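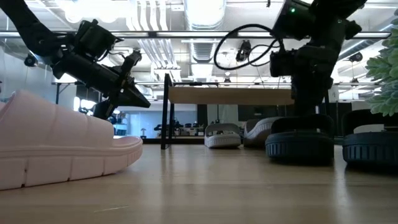 ## Ticket 1114 – ball machine drifting left after warm-up

**Opened:** 12 May 2022
**Reported by:** Suha Semaan, Horkine Tennis Club
**Looked after by:** Piroska Virág, Herner service desk
**Status:** open, waiting on part

**Suha:** Hello again, and thanks for being so patient with me on the phone. Our Fatik feeds beautifully for the first basket, then every ball starts creeping left until my poor backhand group is chasing them into the side netting. I've levelled the base, charged the battery overnight and swapped in newer balls – no change at all. The counter says 253 hours, if that's any help.

**Piroska:** Very helpful, thank you! Could you please turn oscillation off, set the speed to 6 and feed one full basket at a target on the centre line? Then wipe both throwing wheels with a damp cloth, let them dry properly and do it again.

**Suha:** Done. The first run drifted by over a metre. The second was much better to begin with but went the same way before the basket was empty. The left wheel has a grey, shiny band on it that won't come off, and the right one is still nicely rough.

**Piroska:** That sounds like a glazed wheel to me, so it's losing grip on one side. I've ordered the Mofokeng replacement pair (part 380) – please fit both, even though the right one looks fine. In the meantime you can keep using it at low speed for the juniors, and a quick wipe between baskets won't hurt.

**Suha:** Lovely, will do. Does the spin dial need resetting once they're on?

**Piroska:** Yes please, back to zero before you switch it on.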